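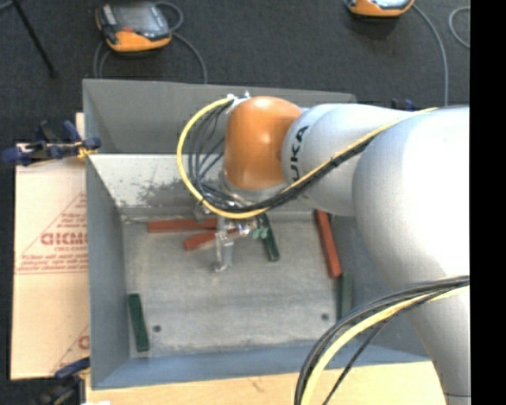 Pirmin Bühler wrote:

> I would keep the red and green blocks together in one bin. At Wonholm we
> split them by color and all it got us was two half-empty bins and a second
> label to look after. If they are the same length it makes no difference
> which color comes out first. What do you do about the bottom of the bin?
> Ours are bare metal and the blocks slide every time one is moved.

Pirmin, thanks. I haven't put a ruler on both colors yet, so I can't say they are the same length. I'll do that before I merge anything. The order from Oberholzer was 500 red and 231 green, and they came in separate cartons with no sizes on the packing slip.

On the bottom of the bin — we have the gray metal ones too and we leave them bare. I tried a rubber mat in March. It stopped the sliding, but dust got under it and the corners curled, so it went back on the shelf.

What has helped more is keeping only a few blocks in the working bin and the rest in storage. With a full bin they stack crosswise and the lower ones are hard to get at. With a few, they lie flat and you can see both ends.

The storage bins are on shelf 23, next to the Brarnow trays. If anyone has the inside measurements of the deeper Narkeck bin, please post them. The catalog page gives the outside only.

Previous message | Next message | Thread index | Sort by author | List home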